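Unit 7: Measuring Inequality Within Countries

Last unit compared countries with each other using income per person. An average hides how income is shared out. Two countries can report the same figure while one has a large middle class and the other has a few very rich households and many poor ones.

The usual tool is the Gini coefficient. It runs from 0 (everyone has the same income) to 1 (one person has everything). It is taken from the Lorenz curve, which you will draw in the seminar.

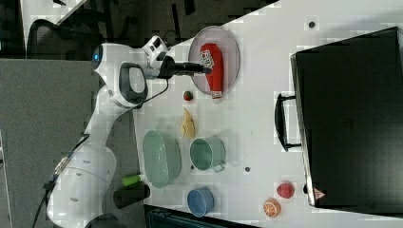 To draw the curve, rank households from poorest to richest, then plot the share of total income held by each share of households. The further the curve sags below the diagonal, the higher the Gini.

Practice data: the Kostbridge survey covers 227 households in two districts, Ruvitz and Lindholm. Leave out the 9 households with no income recorded, and say so in your write-up.

Points to watch:
Income and wealth are different things. Wealth is nearly always more unequal.
Check whether income is before or after tax.
Informal work -- street selling, unpaid farm labor -- is often missing from surveys.
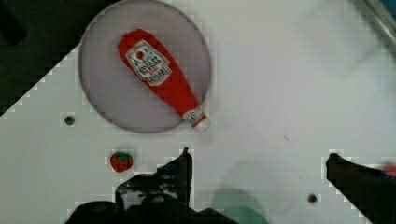 Holger Ljungberg objects that a single number tells you very little, as two Lorenz curves can cross and still give the same Gini. He prefers to report the share going to the poorest fifth as well.

Use both measures in your answer to exercise 11.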